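Notes for Week 3: How Everyday Words Change Their Meaning
Instructor: Oranuch Limsakul

Welcome back, everybody, and thank you for the lively talk last time about place names (I'm still thinking about Stendthorpe and Hirnby, and I promise we'll return to them). This week we stay closer to home and look at ordinary words that have wandered a long way from where they began. "Nice" once meant foolish, and "meat" was any kind of food at all – you can still hear the older sense in "sweetmeat."

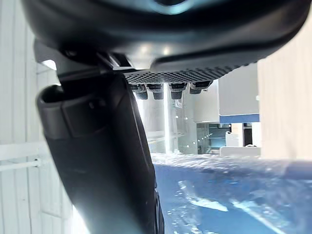

Words widen, narrow and slide sideways, and the sideways kind, metaphor, is my favorite by far. We take a word for a thing we know well and lend it to a thing that only resembles it. "Stud" is a lovely case. In Old English it was a post or a prop, and it went on to serve for nails, collar fasteners and earrings, so that when we come to a row of four small black cylinders like these, "studs" is the word that springs to mind. "Housing" has made a similar trip, from shelter for people to the shell around a machine.

For next week, please read the Gavrilă chapter and choose one word of your own to follow through a good historical dictionary. Write up to 500 words on it, and do bring your older family members' sayings too – they're often the best evidence we have!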